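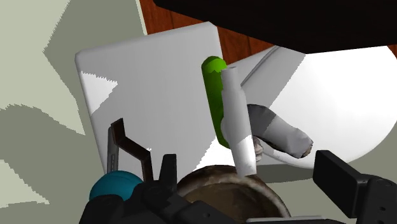
Chapter 2
Who Decides Where the Money Goes?

A donor-advised fund is sold as a simple thing. You give, you take the tax deduction now, and you pick the charities later. Later is the word to watch. When the Gestau family opened its fund with the Bratent Foundation, the brochure promised "active giving." Over the next 19 years the fund made two grants. Fees were charged in every one of those years.

Was the public served? Bratent says yes and points to its 345 funds as a group. This chapter asks why totals of that kind tell us so little.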